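Sorting tiny beads and screws without losing my mind??

Teodoro Sebastian
posted 12/20/20
3 comments · 15 shares

So I inherited a big cookie tin of mixed stuff from my uncle. Beads, jump rings, little brass screws, watch parts maybe. All in one tin. I want to get it sorted before my sister visits but every time I tip some out it rolls off the table and the dog gets interested. Tried muffin pans, too deep, my fingers don't fit. Tried egg cartons, beads get stuck in teh bottoms. What do people use? Don't want to spend more than 15 dollars if I can help it.

Bravirik
10 found this helpful

Compartment tray, the flat kind with lots of little square cells. Hardware stores, craft stores, whoever. Mine lives on the work table. And put something down underneath first — an old sheet, a towel, whatever you have. Smooth bare wood is the enemy, everything bounces.
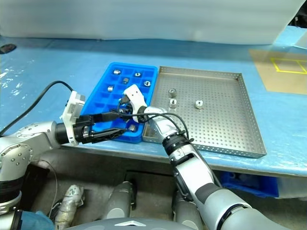 Blue tray with the small cells, light blue sheet under it.

Do it in passes. First pass is only big vs small, don't get fancy. Second pass by color or metal. I do 15 minutes then stop, otherwise I start tossing things in the wrong cell and have to redo it. Wash the tin before you put anything back in it, old tins get rusty dust in the seams and it gets on everyting.

Also magnet in a sandwich bag for the screws. Won't grab brass tho, so those you pick by hand. Sorry.

Joton
5 found this helpful

Agree on the towel. Disagree on doing it all, just keep what you'll use. I sorted my grandma's buttons one August, took forever, havent opened the boxes once. Tweezers help. Shut the dog out.

Khondokar
0 found this helpful

pill organizer from the dollar store

Share · 3 comments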